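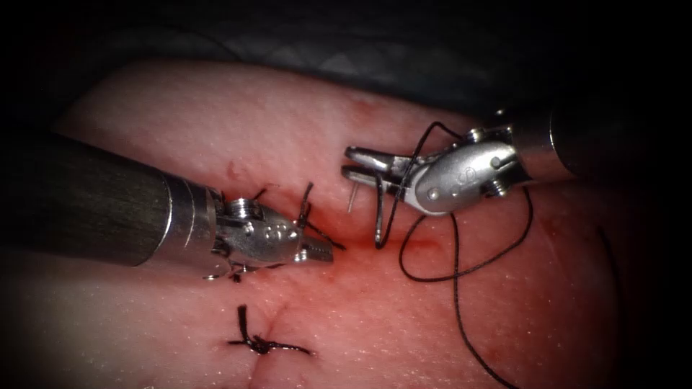 Graham Birkett asked before we'd even got through the door whether the water rate was going up again, and if so could somebody say it in plain words this time. Put down as item 1 so it didn't get lost.

Ullby Garden Plots – plot holders' meeting, August
Start 7:05 pm. Minutes by Jade MacPherson, typed up same night so excuse spelling.
Present: 24 plot holders, sign-in sheet is in the binder. Apologies from plots 9, 16 and the Carons (new baby, congratulations from everyone).

Last minutes
Read, one fix. The compost delivery was to the north gate, not the south. Otherwise OK.

1. Water
Yes, it's going up. Meter bill for the season so far is $2,579. Last year at the same point we were well under that. Dry June, plus the leak at the standpipe by plot 12 which ran for who knows how many nights. Leak fixed, new washer and a new handle.
Jade proposed a flat $28 per plot for next year, half plots pay half. Graham said flat isn't fair on people who mulch and hardly water. Long back and forth. Plot 31 said metering each row would cost more than we'd ever save. Plot 5 said just fix hose times and stick to them.
Vote: flat charge carried, Graham against, two abstained. Graham would like it noted that he will be bringing it up again in spring. Noted.
Hose times stay as they are, before 9 am and after 6 pm. No sprinklers left running while you go home for dinner. This has been said before.

2. Waiting list
77 names on it. Some of these go back years and people have moved away. Agreed to write to everybody and ask if they still want a plot, four weeks to reply, then they come off. Jade to draft the letter. Plot 22 offered to do the envelopes for the ones with no email.
Question from the floor whether we should split more full plots when they come free. Most in favor. Plot 14 worried about paths getting squeezed – agreed paths stay the width they are now, no exceptions.
Two plots coming up at the end of the season, 8 and 27. Plot 27 has the old asparagus bed, whoever gets it please don't dig it out without asking around first, several people would take crowns.

3. Weedy plots
Walk-round was done last month. Four letters went out, three have been sorted. Fourth plot is bindweed end to end and it's going through the fence into plots 18 and 19. No answer to the letter or to phone messages. Second letter to go, then the rules apply (30 days). Plot 18 asked can she at least cut it back on her side. Yes, on her side, as much as she likes. No spraying.

4. Tomato blight
Plots along the creek have it. Please pull affected plants now and bag them, do NOT put them on the shared compost. Somebody already has, the left-hand bay has been emptied as far as we could but don't use it for beds where you want tomatoes or potatoes next year. Sign to go up on the bay.
Plot 11 says hers under a plastic cover are fine so far. Plot 3 says his were under a cover too and he lost the lot. So, no conclusion.

5. Shed
Roof is leaking over the mower. Two quotes, Trelix and Prosum. Trelix cheaper but only patching, Prosum is new felt all over and new boards on the back slope. Discussion. Feeling was that patching was done two years ago and look where we are. Asked if members could do it themselves – plot 20 has done roofs, would want three people and a dry weekend, materials only. Agreed to price materials first and decide at the next meeting. Tarp over the mower until then, please put it BACK after you use the mower.
Shed lock code changes at the end of the month. New one by email, not on the notice board. It was on the notice board last time.
Missing: long-handled loppers, one of the two wheelbarows, the good rake. If they're on your plot bring them back, no questions.

6. Open day
Last Saturday slot clashed with the school fair so moved a week later, 11 am to 3 pm. Plant table, jam, seed swap. Need: people to do the gate in one-hour turns, a second folding table, jars with lids. Pie contest is on again. Graham to judge if he's not entering, he hasn't decided.
Parking on the road only, the neighbor on the corner has complained and he does have a point.

7. Any other business
Plot 6 – fox or raccoon getting into the compost. Try a brick on the lid.
Plot 25 asked about bees. Rules say no hives without a vote. Put on next agenda, he'll bring some info on stings and distances.
Plot 30 has spare leek seedlings, first come, in trays by the tap.
Dogs on leads. Again.

Finished 8:50 pm. Next meeting October, same room, bring your own mug as they've locked the cupbord.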